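Stinano Household Linen Records

Version 3

Stinano is a small dataset of household linen entries: towels, sheets, tablecloths, napkins and the odd dishcloth. Each row describes one item as it was entered in a handwritten or typed inventory. The inventories come from guest houses and private homes in Hestwood and Titovcombe. The data is meant for people who work on textile history, on spelling variation in everyday records, or on matching messy lists against each other.

Maintainer: Yhon Arango
Last updated: 24 August 2023

What is in the download

There are 400 rows in one CSV file called linen.csv, plus 2 lookup tables. The first lookup table, terms.csv, gives a modern word for each old or local one. The second, houses.csv, gives a short code for each house and the town it was in. Street names and family names have been removed.

The CSV is UTF-8 with a header row. Commas inside a field are quoted. Empty fields are left empty, so please don't read them as zero.

Columns

item_id - a number that stays the same between versions
house - the code used in houses.csv
source_text - the entry as written, with its own spelling
item_type - our reading of it: towel, sheet, cloth, napkin or other
pattern - plain, striped, checked, floral or unknown
colors - color words found in the entry, separated by semicolons
quantity - the number given in the entry, if there is one
condition - the writer's own word, such as "good", "thin" or "mended"
note - anything the transcriber wanted to add

How the pattern column was filled

Pattern gave us more trouble than anything else. The people who wrote these lists used "striped", "barred", "banded" and "lined" without much system, and one house used "lined" both for stripes and for a cloth with a backing sewn on. We took "striped" as the general term and kept the original word in source_text. If an entry mentions stripes going both ways, it is marked checked. If it mentions stripes and says nothing about direction, it is marked striped.

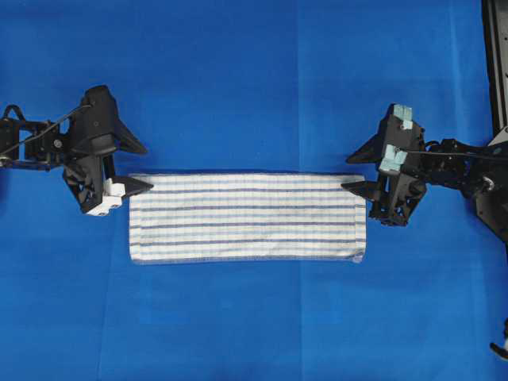
Color words were left as the writer had them, apart from fixing the case. "Sky", "pale blue" and "light blue" are three separate values in the colors column. Version 2 merged them under "blue", and people working on color naming asked for the detail back. If you want the merged form, terms.csv has a column called color_group that you can join on.

Splitting and counting

One line in an inventory often covers several things, for example "2 bath towels and a mat". Lines like this were split into one row for each kind of item, and the full line was repeated in source_text. Adding up the quantity column is safe. Counting the words in source_text is not, as repeated lines will be counted more than once.

"Pair" was entered as 2. "Set" was left empty unless the writer said how many pieces were in it. The Gashaw lists, which came to us typed, use "do." for ditto all the way down the page. We filled these in from the line above and put "ditto filled" in the note column.

Known problems

Condition is missing for most of the Titovcombe rows. The lists there had no column for it.

"Huck" and "huckaback" are both mapped to towel. At least one of these entries may be a length of uncut cloth.

4 rows have the same source_text and the same house but different item_id values. They come from separate pages and we have left them in.

Water damage at the bottom of one notebook made some quantities hard to read. Where the transcriber was unsure, the number was left out and the note says "unclear".

What it should not be used for

The houses were not picked at random, and they do not stand for the towns as a whole. Please don't use the quantities to work out what a typical home owned. There are no prices in the data.

Changes

Version 3: color words restored, color_group added to terms.csv, dittos filled in the Gashaw lists.
Version 2: napkins split from cloths, house codes shortened.
Version 1: first release, Hestwood only.

Corrections

Send the item_id, the column and what you think it should say. A word on how you arrived at the reading is useful, mainly for abbreviations. Corrections go into the next version and item_id values are never reused - if a row is dropped, its number goes with it.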